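How to Load the Dishwasher So the Plates Come Out Clean

By Rattana Chuensuk

When I moved into my apartment in Toltside, it was the first time I had a dishwasher in my kitchen. For the first months I put everything in as it came, and then I washed half of it again by hand. My neighbor Chutima Saithong showed me her way, and I have used it ever since with small changes. I write it down for people who are also new to this.

Before you begin

Empty the machine completely. If clean cups are still inside, you will mix them with the dirty ones sooner or later. Check the filter on the bottom too. I clean mine every 2 weeks under the tap, with an old toothbrush.

Step 1. Scrape, do not wash

Push the leftovers into the trash with a spatula. Rice and egg need a short rinse. For sauce and oil the scraping is enough. Stand the plates in the sink while you work, so the counter stays free.

Step 2. Open the door fully and pull out the lower rack

Do this before you take the first plate in your hand. Hold a wide bowl at the rim with both hands when you carry it over. 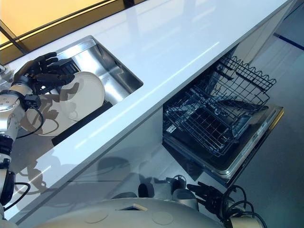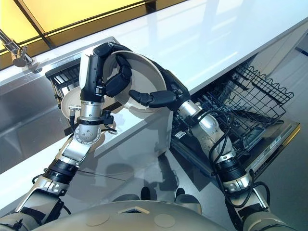
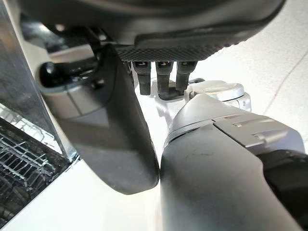

Step 3. Plates first

Begin at the back of the lower rack and come forward. Each plate gets its own space between the tines, and the dirty side looks to the middle. Two plates that touch each other will keep a gray line of food between them.

Step 4. Bowls at an angle

A bowl must lean with the opening down, or it collects water. Wide bowls take more room than you expect. In my rack I leave one row of tines empty after each of them. If it becomes too tight, keep the last bowl for the next load.

Step 5. Turn the spray arm by hand

Give it one full turn with your finger. When it hits a handle or a plate, move that piece.

Step 6. Tablet and program

I use Valo tablets, one per load, in the small box in the door. Do not throw the tablet on the bottom. For normal plates I choose the 2-hour program.

After the program ends, open the door a little and wait before you unload. Take out the lower rack first, because water from the cups above can drip on your dry plates.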